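Tablet wall dock stops charging after some hours

Nigel Haworth
August 2020

Hello all. I have a Brirkex wall dock in my hallway, and I use it to control the lights and the heating. In the first weeks it worked very well. Now the tablet charges in the morning, but by evening it shows that it is not plugged in. If I lift it out and put it back, it charges again. The cable goes inside the wall to a Gumstead power supply, and I would prefer not to open the wall. Has someone had the same problem?

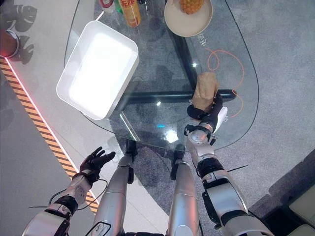
Bo-ram Seok
Member, 1,087 posts

I had this same trouble in June with the same dock. Please check first the small contacts at the bottom. I cleaned mine with a dry cloth and it helped for two days only. After this I measured the voltage at the dock, and it was too low, so I replaced the power supply with a stronger one. The cable in the wall could stay. Please turn off the power before you touch the supply.

Also look in the tablet settings, if there is an option that limits the charging when the battery is at 100 percent for a long time. On my tablet it was called battery protection.

hebden_2000
Member

mine did that too, bought a Revdale stand and put it on the shelf. no more problems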